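Torkex Support — Glove Capture Kit, trial license
Ticket 385
Opened by: Ilse Fuchs
Status: Waiting on customer
Subject: Right hand drifts during flower handling

We're on the trial your sales page calls "ready out of the box." The left glove tracks well enough. The right one slides away from its true position whenever the wearer works on the bouquet task, and the replay puts the hand beside the stems. I've recalibrated twice and I'm not convinced calibration is the problem.

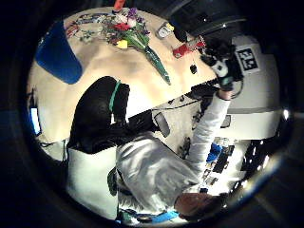 Hema Achari replied at 9:40: Drift on one side is usually a marker the software loses for a moment. Please send a view from the fixed camera too, and tell us which firmware the right glove reports.

Firmware is 18 on both. I'd already put that in the form, for what it's worth. Fixed camera view attached. 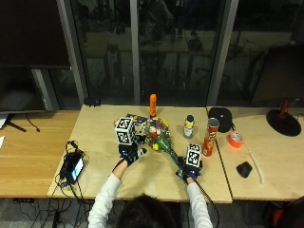 Attachment 2: both gloves on, bouquet between the hands

The marker cubes are mounted the way your quick start guide draws them. I swapped the right glove's cable for a spare from Brustex and got the same drift. Your guide promises recovery within 500 milliseconds after a lost marker. My log shows 700, and that was the best run. Gripper camera view below, same table.

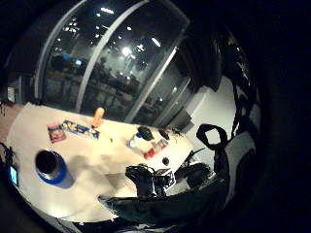
Sudheer Salian replied at 2:15: The 500 figure assumes default smoothing. Could you check whether the trial profile turned it off? Dark windows can also throw reflections that confuse the tracker, so try a run with the blinds down.

Smoothing was on. We have no blinds, and your site requirements don't mention windows — I looked again. If they matter, I'd like that in writing before anyone here signs for the full kit.
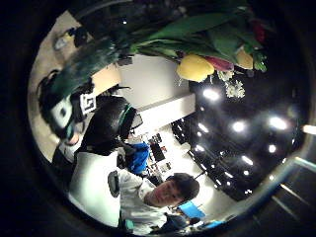
Next steps
1. Torkex to confirm whether reflections affect the right glove only, and why.
2. Ilse to rerun with smoothing at maximum and upload the raw log.
3. Purchase on hold until item 1 is answered.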